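Wakeck House Shared Kitchen
Minutes of the tableware and storage meeting

Date: December 7, 2022
Present: Fidelina Lozano (chair), Victor Nyanda, Flor Condori, Clotilde Joly (minutes)
Apologies: Flor Huamán

1. Minutes of the previous meeting

Approved with one correction. Under item 4, "lower shelf" should read "lower cupboard." The shelf was removed in June.

2. Matters arising

2.1 The drying rack has been moved to the left of the sink. V. Nyanda reported that water no longer runs behind the counter. Closed.

2.2 The key to the dry store is still missing. F. Condori to order a copy from Grarik. Carried over.

2.3 Label tape has been bought. Labeling of the lower cupboard is to start once item 3 is settled.

3. Plastic bowls

3.1 F. Lozano presented the proposal circulated before the meeting: the mixed plastic bowls stay in use for cold food and table service, and the steel bowls are used for anything hot. At present both kinds are stacked together and users take whichever is on top.

3.2 C. Joly asked whether the plastic bowls may go in the dishwasher. V. Nyanda had found no marking on the large ones that he could read. Agreed that all plastic bowls are washed by hand until this is known. The notice on the dishwasher door will be changed.

3.3 Stacking. The ribbed bowls stick when nested wet and two members have reported difficulty separating them. Agreed: dry before stacking, ribbed and smooth bowls in separate stacks, no stack higher than the cupboard lip.

3.4 Color. F. Condori proposed assigning colors to contents (one color for salad, one for fruit, and so on). V. Nyanda objected that the sizes do not match the colors, and that a large salad would not fit in a small bowl of the correct color. The proposal was withdrawn. Sorting will be by size only.

3.5 Replacements. Evley quoted for a set of 12 matching bowls. The meeting saw no need while the present ones are sound. The quote is to be kept on file for 30 days and then dropped.

4. Cups

4.1 Tall plastic cups are to be stored upright on the top shelf, not inside the bowls. C. Joly noted that a cup left inside a bowl scratches the inner wall.

4.2 The glass cups from Baudry remain in their box pending a decision on the hall cupboard.

5. Table cloths

5.1 The dark green cloth is to be used on the work table whenever bowls are set out. It shows crumbs less than the white one and the bowls slide less on it — V. Nyanda asked that this last point be recorded.

5.2 The white cloth is reserved for meals. Both are washed at the same temperature, separately.
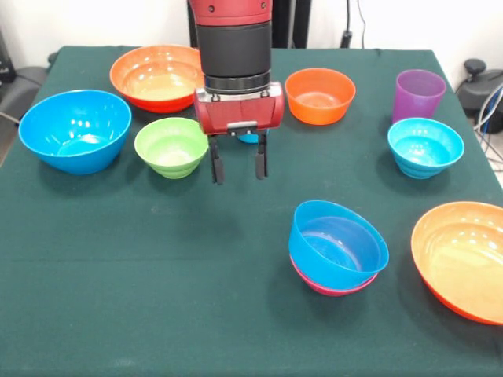
Page last changed by C. Joly, revision 863

6. Layout of the work table

6.1 Agreed that bowls are set out toward the edges of the cloth and the middle is kept clear for preparation. Large bowls go at the back left where there is room for them; cups go at the back, away from elbows.

6.2 F. Lozano asked that small bowls not be placed behind large ones, as they are overlooked at clearing. V. Nyanda considered this impractical on a full table. Left to the judgment of whoever sets up.

6.3 Clearing takes up to 20 minutes after a large session. The booking sheet will be amended so that this time is included in the slot.

7. Actions

F. Condori — key copy from Grarik; separate stacks in the lower cupboard
V. Nyanda — new wording for the dishwasher notice
C. Joly — labels; booking sheet
F. Lozano — reply to Evley; pass items 3 and 6 to F. Huamán

8. Any other business

The can opener is blunt. V. Nyanda has a spare and will bring it in.

The next meeting will be called by the chair once the labels are up.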